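Parnow Tool and Household Library: how the second half of our grant year went

Progress report to the Rankin Fund
November

Hello again, and thank you for giving us the extra fortnight to get this in. I've stuck to the headings you sent over, more or less, though I've put the money near the end where I can take a run at it.

The short version is that we're open, we're busy, and the Drukgate branch is running five months after we said it would be. Membership stands at 283 households, and between them they've borrowed things 1,591 times since the grant started. I was hoping for more members and expecting far fewer loans, so I got both of those wrong. People who join really do use us! The carpet cleaner has hardly spent a night on its own shelf.

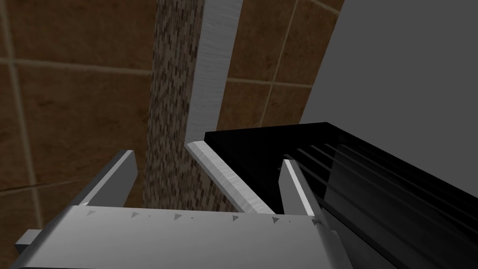

What goes out most has changed since my last report. In spring it was all hedge trimmers and the long ladder, then over the summer we lent a lot of gazebos and trestle tables for parties, and now it's dehumidifiers, wallpaper steamers and the big jam pans. We've had to start a waiting list for the dehumidifiers (two of them, both on loan as I write this) and I'd like to buy a third before January if you're happy for us to move a bit across from the publicity line.

Drukgate

You'll remember we were promised the old shop unit from April. The lease took until late summer, mostly over who pays for the shutter, and in the end we split it with the landlord. We opened the door in September with a borrowed desk and half the shelving. Trade was slow for the first three weeks and then the primary school put us in its newsletter and we had a queue out to the bus stop.

The opening hours still aren't right. We copied Parnow's, ten until two, and Drukgate is full of people who are at work then. We're trying a late session until half past seven from next month, and I'll tell you how that goes in the spring report.
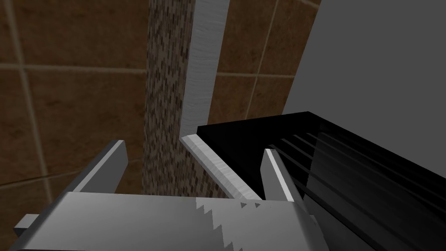 The booking system

I moaned about this last time so I'll keep it brief. We've moved over to Perkura, which lets members reserve things from their phones and sends them a reminder the day before they're due back. Late returns have dropped a lot. It did lose every booking for the first week of October, and I spent an evening ringing people up to ask what they thought they'd reserved, but they were all very nice about it and one couple decided they didn't need the tile cutter after all.

The old card index is staying in the drawer. I'm fond of it, and it still works when the broadband doesn't.

Repairs and safety checks

We budgeted for 40 electrical checks and got through them by July. Donations have been generous (too generous in the case of bread makers, please, no more bread makers) and everything with a plug has to be tested before it goes on the shelf. We've paid for the extra out of late fees so far.

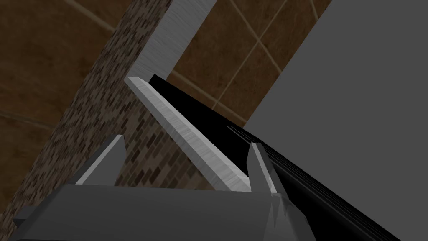
The mending evenings have been the nicest surprise of the year. We only put them on because the radiators were on anyway, and now there's a regular crowd with lamps, toasters and trousers. I learned to replace a zip. My second one was better than my first.

Money

We have £839 left from the equipment line, most of it set aside for shelving at Drukgate. Rent is on budget at Parnow and over at Drukgate, entirely down to that shutter. Publicity is well under, as the newsletter cost us nothing. The full spreadsheet is attached with the receipts in order.

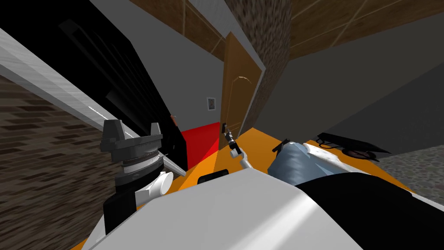

What's next

- Start the late session at Drukgate and run it until Easter before deciding anything.
- Buy the third dehumidifier, if you say yes.
- Finish the shelving and give back the borrowed desk.
- Sort out a van share between the two branches, as my car now smells permanently of hedge trimmer.
- Ask members what they'd like us to stock next year.

Could you let me know about the publicity money by the end of the month? Mornings are best if you'd like to ring, or come over to Parnow and have a look round, any day we're open.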